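Visit to the Keltow test cell, Lemimbridge
Posted Jan 18, 2021

Three of us from the maintenance group went over to Lemimbridge last week to see how Keltow run their test cell. We had asked for this in June and it took until now to find a day when the building would let visitors in. Masks on throughout, windows open, coats kept on. The tea was brought out to the car park.

We were shown round by Kirstin Dow, who looks after the cell, and Béla Szénási, who looks after the software side of it. The two jobs overlap more than I had expected and most of what follows is about the overlap.

What is in the cell

The cell holds one mobile arm, a Giáp, on a wheeled base. It is used for fetching and moving household things from one room to another: boxes, bins, cushions, that sort of load. The floor area is fenced on three sides with a light curtain across the fourth. Two emergency stops on the fence, one on the base, and one on a lead that whoever is running the session keeps in their hand.

The charger is bolted to the floor in the back corner. It used to be on a bracket that could be shifted, and it did get shifted, mostly by people sweeping. The base would come in a few centimetres off and sit there not charging until somebody noticed in the morning. Four bolts cured that. There is now painted tape round it and nothing is allowed to be stored inside the tape.

Next to the fence is a desk with the machine that runs the simulator. They call the set of simulated rooms Zirkham, after the village where the first one was measured up. There are 83 rooms in it at present. Each new version of the control software goes through the Zirkham rooms before it is allowed anywhere near the arm, and this is treated as part of looking after the cell, in the same log book and with the same sign-off as greasing a joint. Kirstin was firm on this. Her view is that most of the damage the arm suffered in its first year came from software that had been tried on a bench and nowhere else.

Morning checks

Kirstin did the morning check while we watched. It is a printed sheet in a plastic sleeve and it takes her 40 minutes, a good part of which is waiting for the arm to warm up.

She starts with the base switched off. Wheels wiped with a dry cloth and turned by hand to feel for grit. Hair and thread round the axles is the usual trouble and she keeps a seam ripper in the drawer for it. Then the cable run up the side of the arm, looking for rub marks where it passes the second joint. They have replaced that cable twice. The second time they also moved the clip down and it has been fine so far.

Gripper pads next. They are checked for splits and for shine. A shiny pad still closes perfectly well and will then drop a smooth bin halfway across the floor. She cleans them with a damp cloth and lets them dry before anything else is done. No solvent, which swells the rubber.

Power on, stops tested one at a time, each one reset before the next is pressed. Then a slow move of each joint to both ends of its travel, listening. I could hear nothing at all wrong with joint four but she could, and wrote it down. It had been written down on the two sheets before as well, and it is on the list for the 3000 hour service, when the gearbox comes out anyway.

Last of all, the cameras. There is a printed board with squares on it hung on a nail, and the arm looks at it from five set positions. If the numbers come back inside the limit, she signs. If they don't, she cleans the lenses and does it again. If they still don't, the cell is shut for the morning and the cameras are set up from scratch. That last case has come up once since the autumn, after somebody leaned a ladder on the mast.

The simulator side

Béla took over at the desk. He had a session loaded and let it run while he talked, stopping it here and there.

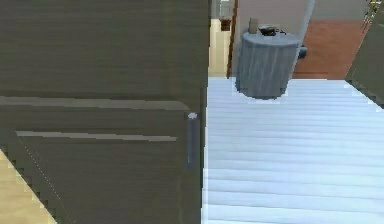
He said most of his day goes on small mismatches between the rooms and the real cell. The simulated camera has to sit at the same height and the same tilt as the one on the mast, so whenever Kirstin sets up the cameras he gets a slip of paper with the new figures and types them in. For a while this was done by email and the figures went missing. The slip goes on a spike on the desk now and he initials it.

Heights matter, and so do things that stand close to the mast. A door or a cupboard side near the camera can fill half of what it has to go on, and the software has to find its load in the half that is left. He likes rooms that do this. The early rooms were too open, with everything standing in the middle with clear floor all round it, and software that did well in those went on to do badly in the cell as soon as somebody parked a trolley next to it.

Surfaces were the other thing. One of our party asked why the simulated floors and tops were so plain compared with a computer game. Béla said they had tried better-looking ones and the runs took far longer for no gain that he could find in the results. What he does spend time on is edges: where one surface stops and another starts, and whether a thing near the edge is resting on it properly. A bin that has been placed slightly into the surface below it will jump when the run starts. He has a small script which drops every object from a hair's height and flags any that move more than they should. It runs overnight and he reads the list with his coffee.

The full set of trials is 993. When it passes, the version gets a green sticker on its line in the log book. When one trial fails, it is run again on its own. If it fails the second time the version goes back. There had been an argument before Christmas about whether to allow a handful of failures, and it was settled by Kirstin saying she would allow as many failures as Béla was willing to fit new wrist covers for.

How a fault gets handled

We asked for a real case and were given the one from the week before.

The arm had been picking up open cardboard boxes without trouble, then began stopping short. It would drive up, reach out, halt, and report that its path was blocked. Nothing was in the way. They went through it in this order:

1. Kirstin repeated the camera check with the printed board. Inside the limit, so the cameras were left alone.

2. She cleaned the range sensor on the front of the base and checked its bracket for play. A little dust, no play. No change in the fault.

3. She put a closed box down in the same spot. The arm picked it up. Open box, fault again. That was enough to hand it over to the desk.

4. Béla went back through the log book and found that the fault began on the day a new version was loaded. It had its green sticker, so it had passed every trial. He looked for trials with an open box in them and found them all set well out in the room.

5. He added new trials with the box close to a wall, at several distances, and in different light. The fault came up in the simulator on the first afternoon. The software was treating the flaps as part of the wall when the two were near each other. 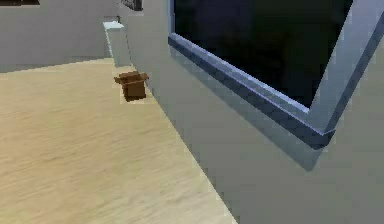
6. The setting that decides how far apart two things must be to count as separate was put back to its old value, the full set was run again with the new trials in it, and the version was loaded the next morning after the usual check.

The arm was out of use for two and a half days. Kirstin thought that was too long and said the first day was wasted, as step 3 should have been done before anybody got the cleaning cloths out. The fault sheet has been changed so that swapping the load now comes first.

Spares and records

The spares cupboard is small. Gripper pads, wrist covers, two cables made up to length, fuses, one spare camera, wheels. Each shelf has a card, and when the last but one of anything is taken the card goes on the spike with the camera slips. They don't hold a spare gearbox.

The log book is paper. There is a scan made each Friday, but the paper copy is the one that counts. Hardware on the left page, software on the right, same dates across. I asked to look through it and the benefit is plain enough: the cable change and the software version loaded the same week are side by side, and nobody has to go hunting in two systems. Our own records are in three.

Things to take up at our end

Bolt the charger down. Ours is on castors.

Printed camera board and set positions. We check by eye at present.

One book for hardware and software. This will need a talk with the office.

Try the load swap as the first step on any "path blocked" fault.

Find out what we would need to run a few rooms of our own. Béla offered to send his list of what to measure when copying a real room, with the heights he wished he had taken the first time. I have his address and will pass the list round when it comes.

We left at half past three. Parking is on the gravel at the back, and the barrier code changes daily so ring ahead if you are going.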